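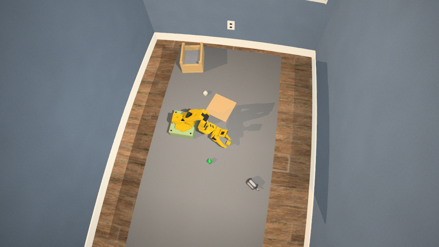 Sound & Tape Group, Thampi Folk Club: workshop notebook

October 2022

Carried on with the transfer of the club night tapes. Box 3 is done apart from two reels that shed too badly to play. Both are set aside for baking, with paper slips in the lids.

The Trerngate recordings are better than the labels suggested. Most of them were made from a single microphone near the floor singers, so the guitars sit low and the room sits high. I left the level alone on the first pass and kept a flat copy of everything before trying any correction. The corrected copies go in the second folder and should never overwrite the flat ones.

Speed is still the main trouble. The March reel runs sharp at the start and drifts back toward pitch by the end of side one. I checked it against the squeezebox tune in the middle, where the instrument gives a fixed pitch, and it came out nearly 83 cents sharp there. Whoever ran the machine that night may have had weak batteries. I corrected the middle section only and wrote the amount on the box. The two songs either side need doing by ear.

Hum on the left channel again. Swapped the lead, no change. Swapped the deck to the other outlet strip and it dropped by 8 dB, so the old strip is retired. Tape over its switch, please, and don't bring it back for the open stage.

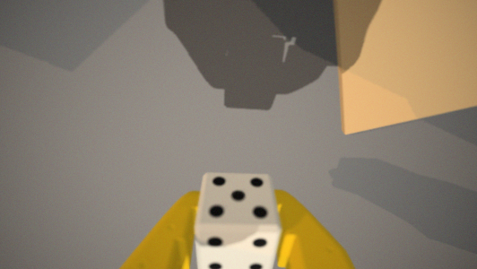
Brovon wrote in the margin that the March reel ought to be left as it is, drift and all, and that people who were in the room that night will want to hear what was on the tape. Fair point as far as the archive copy goes. The flat copy covers it. For the listening evening I would still play the corrected one, as the harmony singing is hard work at the wrong pitch.

Running order for the listening evening is half settled. Start with the Stiltum session, since it needs no explaining, then the unaccompanied songs, then a break. The second half depends on what comes off the baked reels. 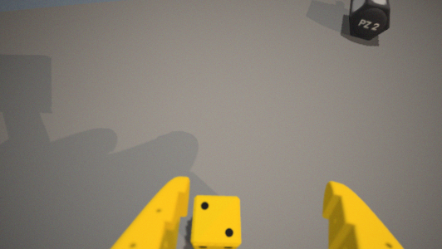
If neither of them plays, there is enough on the Trerngate tapes to fill the time, though it leans heavily on banjo.

Left to do: clean heads before the next reel, new leader on reel 14, type up the song titles from the lids. Three titles I can't read. Splicing tape is down to the last roll.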